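Sastorum Home Trials
Open calls
Posted 2018-01-04

Call for participants: does a special countertop cleaner do anything dish soap doesn't?

We need 400 households in and near Tolentino to clean their kitchen counters for 12 weeks and write down what happens. You will be paid. You will not become a better person, and your kitchen will probably look much the way it looks now.

Why we are asking

Walk down the cleaning aisle of any large store and look at how many bottles claim to be for one surface only. There is a spray for stone, a spray for steel, a spray for glass, a spray for wood, and a wipe for people who can't decide. The bottles for stone cost the most. The labels talk about protection, shine, and care. Very few say what was measured, against what, and by whom.

We have read the claims for two of these products closely. One is Drevine, a daily spray sold for stone and stone-look counters. The other is Akanell, a wipe-on treatment you are meant to put down every few weeks so that spills don't soak in. Both makers sent us leaflets when we asked for test results. The leaflets had nice paper. Neither one had a comparison with warm water and a few drops of dish soap, and that was the only thing we had asked about.

Maybe the products are good. We don't know, and we are tired of hearing from people who are sure either way without having tried it on a counter that somebody cooks at every night.

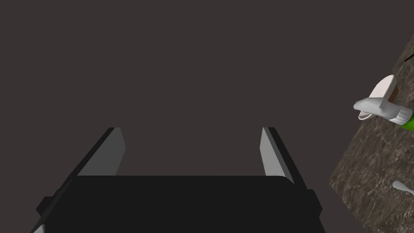

Babak Babaei wrote to us after our sponge trial to say that we were wasting our time: any cleaner works if you wipe hard enough, and the people who sign up for trials wipe harder than everyone else because they know someone is going to look. He thought we would end up measuring elbows.

He has a point, and we changed the design because of it. Every household will use more than one method over the 12 weeks, so hard wipers are compared with themselves. The bottles will be plain and marked with a letter. You will not be told what is in them until the end. Some of you will guess from the smell, and there is a place on the form to tell us that you guessed and what you guessed. Please don't be polite about it.

What you would do

You pick one stretch of counter that gets real use and mark its corners with the small stickers we give you. Once a day you clean that stretch with whatever bottle is current, using our cloths. Then you fill in a short form, on paper or online. The form takes less time than the cleaning.

Once a week there is a longer job. You put a drop of coffee and a drop of cooking oil on the marked stretch, leave them for 10 minutes, clean them off the usual way, and answer questions about what is left. If you would never let coffee sit on your counter for that long, you are exactly the sort of careful person whose kitchen we need less of. Apply anyway, but say so.

A field worker will come to your home at the start, in the middle, and at the end to take gloss readings with a hand-held meter. Visits are short. You don't need to tidy up first, and we would prefer you didn't.

What counts as a counter

We want a mix. Stone, laminate, solid surface, tile, butcher block, steel, and the stuff in rental kitchens that has no name. The spray makers mostly speak to owners of expensive stone. If a product only works on a counter that already looks good, we would like to be able to say that in print.

Dull or pale surfaces matter as much as shiny ones. People tend to leave them out when they apply, on the grounds that there is nothing on them to see. Send them in.

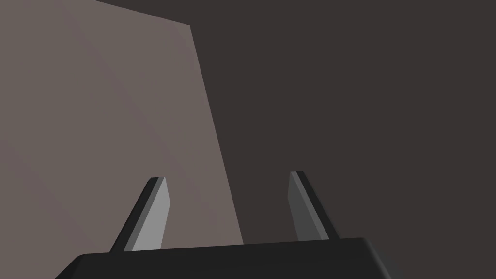 Mauve-gray, flat, nothing printed on it.

Who can apply

You need to be 18 or older and live within an easy bus ride of Tolentino. You need a kitchen you cook in at least four days a week. Renters are welcome, though you should check your lease if you are nervous about the oil drop. We will ask you to sign a form saying that you have read the page about stains.

You can't take part if you or anyone in your home works for a company that makes or sells cleaning products. You also can't take part if you have already decided that chemicals are bad or that grandmother's vinegar is best. We can't check this, but the forms from the sponge trial suggest that it leaks out by week two. (Please don't use vinegar on the marked stretch during the trial. If it's real marble, please think twice about using it at all.)

Other people in the home may cook and spill as usual. Only one person should do the daily cleaning. If that person goes away for more than a couple of days, leave the form blank for those days. Blank days are fine. Filled-in days that look too neat are what worry us.

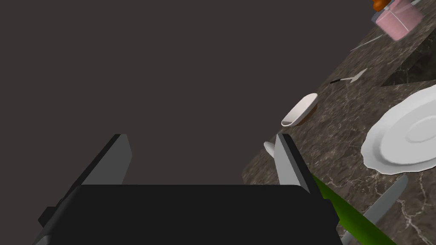

Shine is where most of the arguments start, and where we trust people least, ourselves included. A counter can look clean under one lamp and greasy under the next. Pattern makes it worse. On a dark, glossy stone with thin white veins running through it, like the brown one with the plate, a faint smear may be easy to mistake for part of the stone, and a bit of vein can get scrubbed at for a week. So the daily form doesn't ask whether your counter is shiny. It asks you to drag a dry finger across it and report what you feel, and it leaves the shine to the meter. We had a long fight about the finger. It stayed in.

What you get

Each household that finishes gets $700, paid in two parts: half after the middle visit and half after the last. If you drop out before the middle visit you keep the cloths. We know the sum is high for this kind of work. It is high so that people who don't care about cleaning will sign up, and we need them badly.

You will also get your own results by mail, with the letters on the bottles explained. Expect some numbers and a page of plain text telling you how sure we are of them. We may not be very sure.

What we will not do

We won't sell your answers. We won't name your street. We take no money or free product from the makers of Drevine or Akanell, and we bought every bottle at the shelf price. The makers may read the plan before we start and may send us comments. They may not change it. If they are unhappy with the results, we will print their letter at full length next to ours.

We also won't promise a winner. The sponge trial ended with a result so flat that two readers asked for their postage back. If this one ends the same way, we will publish it in the same type size.

When

Visits and bottles begin once all the places are filled. We hope to have results out in June – sooner if people send their forms in on time, which they have never done.

How to apply

Write to Idalina Nogueira at the Sastorum office in Tolentino, by mail or through the form on our contact page. Tell us:

what your counter is made of, or your best guess
how old it is, if you know
how often you cook
what you clean it with now, and whether you think it works
who else uses the kitchen

A few lines will do. Pictures of the counter are welcome but we don't pick people by them. If you have doubts about the plan, put those in as well – Idalina reads all of them, and applications that find a hole in the design go to the top of the pile.

You will hear from us either way. Please don't change cleaners while you wait.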